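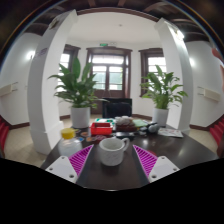 # Writing the Rules for Hand-Held Gripper Recording

Most written guidance on robot grippers assumes a fixed cell, a fence and a trained operator. Hand-held grippers used to record household tasks fit none of that. The person supplies the motion, the tool supplies the finger geometry and the camera view, and the recording is later used to train an arm. Until recently each group that collected such recordings kept its own house rules, often on a single page.

Zirkia and Texier compared theirs last year and found that the two sets disagreed on basic points, including what counts as the start of a grasp. The joint practice document that followed, known as the Billside guide after the site where it was tested, runs to 18 clauses. The current draft is dated June 10, 2022, and is open for comment until the end of July.

## Before recording

The first clauses cover the tool. Ribbed flexible fingers are to be checked for torn ribs and for play at the mounting plate. Fasteners are tightened to the maker's value and marked with paint. A finger that no longer closes evenly against its partner is replaced, and both fingers are replaced together. The camera lens is wiped and the calibration target recorded at the start of each session.

Tables may be left as they are found. Earlier house rules at Texier called for a cleared surface, and the resulting policies did poorly once other objects stood near the target. The guide now asks for ordinary clutter, with two limits: no open liquids within reach of the tool, and no paper that shows a name or address.

## During the grasp

A grasp begins when the first finger touches the object and ends when both have lost contact. For mugs, the guide requires the operator to log whether the fingers close on the body or on the handle. The two are never mixed under one task label.

Approach speed is left to the operator, a point that drew objections. Ulellow, which reviewed the draft, wanted a fixed ceiling. The compromise is a pause of one second before closing.

## Rejection and records

In the Billside trial, 153 recordings were checked by two reviewers working separately. They agreed on nearly 70 of the first batch of 80 and on all but 4 of the remainder. Most disputes concerned fingers that touched a neighboring object on the way in. The draft keeps such recordings but requires a contact flag.

Bystanders remain the weakest section. Faces must be blurred before storage, but the text is silent on hands, voices and reflections in glass. Zirkia has proposed wording for all three, and Texier has asked for a separate annex.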